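Subject: Re: [jirano-users] Planner clips neighboring pieces on approach
Date: April 2024

> We are running the chess pick task in Torvik with the stock Jirano
> planner. Whenever the target has a neighbor on the next square, the
> open fingers touch it on the way down. Approach height makes no
> difference. Is the collision margin being ignored for attached
> geometry? Config is the default one from the tutorial.

The margin is applied, but not to what you think. In the default config the gripper is one attached body, and its collision shape is built once, at load time, with the fingers closed. When you command them open before the descent, the planner still checks the closed shape. The simulator moves the real finger meshes, hence the contact.

You can confirm this by dumping the attached geometry before and after the open command. If the two dumps are identical, you have the same problem I had.
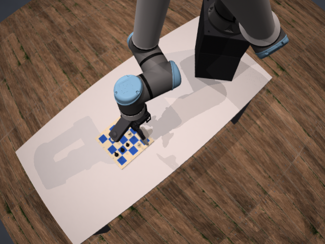
Two ways to fix it. The cheap one is to set attached_shape to "open" in the scene file. Every query then uses the wide shape, which is safe but rejects a lot of grasps on a crowded board. On my pick set of 1159 queries it rejected 331, most of them with a neighbor on the diagonal.

The better one is to register each finger as its own link and call refresh_attached() after every gripper command. With that change the rejections on the same set dropped to 258. Those I checked by hand were real conflicts, and rotating the wrist before the descent clears many of them. The sampler will not try that unless you give it a yaw range, and the tutorial config pins yaw to zero.

Two cautions. refresh_attached() drops the cached distance field, so do not call it inside the servo loop. Also, the Cudura bridge reports finger width in millimeters while Jirano expects meters. There is no warning, and every grasp will simply be refused.

The patch for the tutorial scene is ticket 712. It applies cleanly to the September branch. I have not tried it with the Flinano backend, which builds its attached bodies differently.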